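Home Talks Visits Archive Contact
Filed under: Talks and open days
March – posted by Märta Viklund

Speaker notes, the Botis open day

Right, hello everyone, get your drinks now (the break isn't till 20 past!). I'm going to tell you how my afternoon at Botis went, and I'll try not to gush. We were 17 visitors, which is a lot when they all want a turn with the gripper. I'd pictured a big shiny hall – no, cardboard boxes, bottled water, a bicycle, and a blue mat with the cups and the tissues on it. I loved it straight away.

PAUSE – give them a moment with the slide. 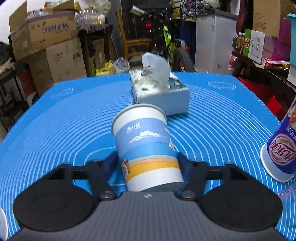
Prado wanted to know why anyone would start with paper cups when a steel mug is so much easier to hold, and I thought, fair point. The answer I got was that a mug forgives you and a paper cup doesn't. Squeeze too hard and you've got a crumpled cup and a red face.

They're after 400 good grips before they change anything, so there's plenty of repeating. I managed 2 goes myself and was hopeless at the first!

Next bit – Flornar's question about cost, keep it short. Then over to Brultier for the sign-up sheet.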